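Tundwood households asked to check windows before heating grants open

Households in Tundwood can apply from October for help with the cost of draught-proofing, under a scheme run by the district council. Grants will cover seals, secondary glazing and repairs to old frames in homes built before 1960.

The council has set aside money for 2777 homes over three years. Applications from Brelaston, where many of the terraces still have their first windows, will be dealt with first.

"People tend to think of the boiler, and the windows get left," said Felicja Wasilewska, who manages the scheme. "A cold room is often a matter of a worn seal -- a small job for a joiner."
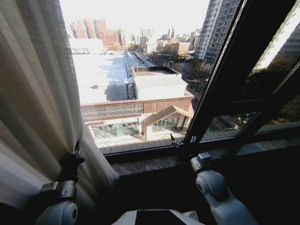
Can tenants apply, or is it only for owners?

Tenants can apply as long as the landlord signs the second page of the form. Council tenants do not need to fill anything in, as their homes will be surveyed separately.

Two local firms have been taken on to do the surveys, which take around 3 hours. Alaric Mahmoud, a surveyor with one of them, said residents should clear the sills and make a note of any rooms that feel colder than the rest.

Forms will be available at Tundwood library and at the council offices -- the Brelaston office closes at 4pm. Decisions will be sent by post.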